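Kelurow Community Reading Room
Premises Safety Inspection: Checklist with Comments
Period: October
Inspected by: Halima Mugo, Premises Officer
Accompanied by: Nassoro Kombo, Building Services
Copy to: Margit Fjeld, Gosselin Property Office

Ratings used: S = satisfactory. A = action required before the next inspection. U = urgent, action required within 16 days.

1. Entrance and approach

1.1 Front steps free of loose or broken edges. S
1.2 Handrail firm on both sides. A
Comment: The left handrail moves at the lower bracket when weight is placed on it. Building Services is to refix the bracket and check the remaining ones at the same visit.
1.3 Door closer works without slamming. S
1.4 Entrance mat lies flat. A
Comment: The corner nearest the coat hooks has curled. The mat is to be replaced. Taping is not accepted as a repair under the Gosselin lease conditions.

2. Escape routes and fire equipment

2.1 Main corridor clear to its full width. S
2.2 Rear exit opens from inside without a key. S
2.3 Rear exit clear on the outside. U
Comment: Two delivery pallets were standing against the outer face of the door at 8:40 a.m. They were moved during the inspection. Elibariki Ondieki is to write to the supplier, Flurklow, stating that goods may not be left at this door at any hour.
2.4 Extinguishers in place, pins and seals intact. S
Comment: The unit beside the office, tag 707, is due for service before the end of the year.
2.5 Alarm call points tested. S
Comment: Call point by the rear exit tested at 9:15 a.m. The panel showed the correct zone.
2.6 Emergency lighting comes on when the circuit is switched off. A
Comment: The fitting over the cellar stairs stayed dark. The battery is to be replaced and the fitting tested again. Result to be entered in the log.

3. Reading room

3.1 Shelving fixed to the wall. S
Comment: The bay next to the radiator was refixed after the previous inspection and is now sound.
3.2 Heavy volumes kept below shoulder height. A
Comment: Bound newspapers have been returned to the top shelf of the local history bay. Staff are reminded that these belong on the bottom two shelves. Tatu Simiyu is to relabel the bay.
3.3 Step stool in good order, rubber feet present. S
3.4 Tables stable and free from splinters. S
Comment: The long table was checked along both edges and at each leg. Books may be laid out on it for readers, provided that they do not project over the edge.
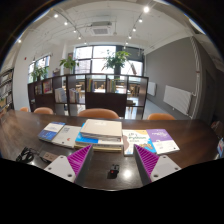
3.5 Lighting adequate for reading. S
Comment: Two readers have reported glare from the overhead lights on polished surfaces. No change to the fittings is proposed. Readers who are troubled by glare may ask for a seat by the window.
3.6 Floor sockets closed when not in use. A
Comment: One cover has a broken hinge and does not stay shut. The socket is to be isolated until the cover is replaced.

4. Staff kitchen and cellar

4.1 Kettle and refrigerator leads undamaged. S
4.2 Cleaning products in original containers and locked away. U
Comment: An unlabeled spray bottle was found under the sink. It has been removed. Contents are not to be transferred to other bottles under any circumstances.
4.3 Cellar stairs evenly lit, nosings intact. A
Comment: See 2.6. Nosing on the fourth step is worn and is to be replaced.
4.4 Boiler room free of stored paper. S

5. Records

5.1 Accident book available and up to date. S
5.2 First aid box complete. A
Comment: Eyewash and medium dressings to be reordered from Zarklow under account 946.
5.3 Evacuation drill held within the last six months. S

Items marked U are to be confirmed in writing to the Premises Officer. Items marked A will be reviewed at the next inspection.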